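Subject: Re: [toylib] Switching to the Drilinix cleaner for the lending shelves
Date: 20 December 2019

> We trialed the Drilinix spray in June and I'd like us to move over to it
> for all returned toys in the new year. It kills everything in 60 seconds,
> it's safe on plastic and fabric, and you don't need to rinse. Bonero will
> give us a price on a case if we order before the holidays. Unless anyone
> objects I'll put the order in.

I object, or at least I'd like to slow down.

"Kills everything in 60 seconds" is what the flyer says. I read the label on the bottle left over from June and it says the surface has to stay visibly wet for the full contact time. Has anyone tried keeping a plastic stacking ring wet for a minute without going over it again? I have. It took two passes and a lot of spray, and at that rate a case won't last anything like as long as Bonero's sheet claims.

Same with "safe on fabric." The label says to spot test fabric first and let it air dry. It doesn't say the stuff works on fabric, only that it probably won't wreck it. Those are two separate promises and the flyer runs them together. A padded toy that gets chewed on needs to go in the wash, in my opinion, and I haven't seen anything from Drilinix that changes my mind.

As for not rinsing, look at the small print under "food contact." Pretend dishes aren't food contact surfaces in the legal sense, I suppose, but every one of them goes straight into somebody's mouth. I'd rinse.
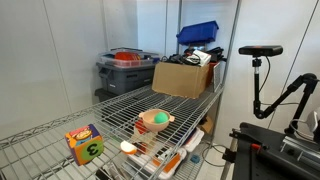
Soft number cube and toy pot on the wire shelving

What did the June trial show, exactly? All I can find in the archive is a note saying the toys "smelled fresh" and that 27 items were done in one afternoon. Fine, but how many would we have done with dish soap and a bucket? If we didn't time that too, then we didn't compare anything. And I'm wary of the smell. People take a strong smell as proof that a thing is clean.

Before anyone says it, I'm not against buying something. The Seixas branch went over to Horeo wipes a while back and seemed happy enough, though when I asked what they'd measured the answer was more or less that no one had complained. I don't put much weight on that either. Kids that age pick up colds everywhere, and you would never trace one back to us.

So could we have, before the order goes in:

- the actual price per bottle, with shipping
- the full label, scanned, posted to the list
- some 5 weeks of doing it both ways, soap on one half of the returns and spray on the other, with the time written down

If the spray comes out ahead I'll carry the case up the stairs myself. If the Bonero price is gone by then, so be it. They had a "before the holidays" price last year as well, and it was still on their site when I looked in spring.

Please reply to the list and not just to me.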